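House rules for the sorting table

Hi, I'm Dayana, and I look after the sorting practice for our humanoid at Plelance. We go by a short list of good habits that Driss Helmy and I wrote up, and I love seeing them in use — so have a look!

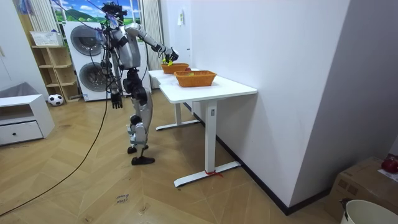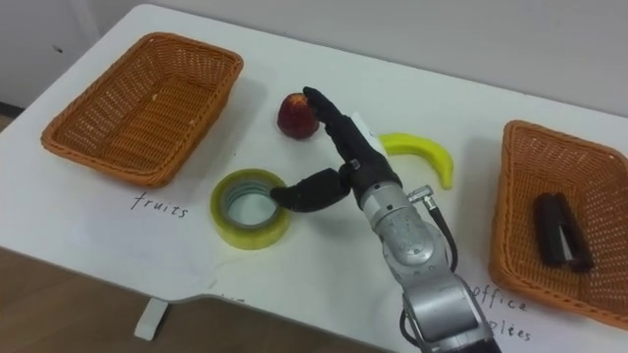
Sorting practice at the white table. Second picture: "fruits" by the left basket, "office supplies" by the right.

My favorite rule is number 7: write the name of each group on the tabletop, next to its basket (pen is fine). Harsh Kaushik wanted printed cards, but cards slide. We also ask that people stay out of arm's reach while the robot is moving, and that whoever has the stop button does nothing else — no phone, no chatting with me!

Meifang Deng is adding a page on cables in December. Send her your notes if you have any.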